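Unit 9: Food, Drink and Medicines
Course notes, prepared by Anas Naciri
Haworth Evening Program in Home Health Aide Skills

Read before class. The reading quiz covers these notes and the handout on kidney function from last time, which most of you claim to have lost.

1. What we mean by an interaction

A food interaction happens when something a client eats or drinks changes how a medicine is absorbed, broken down or cleared, or when the food and the medicine push the body in opposite directions. The label may mention it in type suited to ants. Clients rarely do, as they don't think of lunch as a drug.

2. Timing words

"On an empty stomach" usually means an hour before eating or two hours after. Clients often take it to mean "before dessert." "With food" means with a meal or a decent snack, and a single cracker eaten standing up is a poor effort. When the instructions are vague, call the pharmacist. You do not get to guess, and neither do I.

3. The ones to know by heart

Grapefruit. It blocks an enzyme in the gut that breaks down certain drugs, including some statins and some blood pressure medicines, so more of the drug reaches the blood. The effect can last more than a day, so moving the juice to bedtime doesn't fix it.

Leafy greens and warfarin. Vitamin K works against warfarin. The usual advice is to keep the amount steady from week to week. Trouble starts when a client discovers kale in April and tells no one at the clinic.

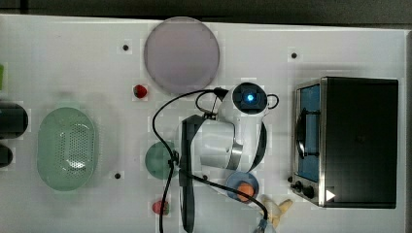
Fig. 1. Tabletop with colander, strawberries and toaster oven.

Dairy and some antibiotics. Calcium binds to tetracycline and ciprofloxacin and keeps them from being absorbed well. Calcium tablets and many antacids do the same, which surprises people who were careful about the milk.

Alcohol. Ask about it plainly. With sedatives or opioid painkillers it can slow breathing to a dangerous degree. "Just a small one" is not a unit of measure.

4. Your part of the job

Write down what the client eats and drinks, as well as the medicines taken and the times. Include vitamins, teas and anything bought from a cousin. Report changes in appetite to the supervising nurse. Never stop, skip or move a dose on your own – that decision belongs to the prescriber.

5. For next class

Finish the Mutis worksheet and bring it on paper. Mr. Mutis is a case study, so please stop asking how he is doing. List each item in his food diary that you would report, and to whom.

Reading packet: pages 3 to 14. Skip the appendix unless you enjoy enzymes.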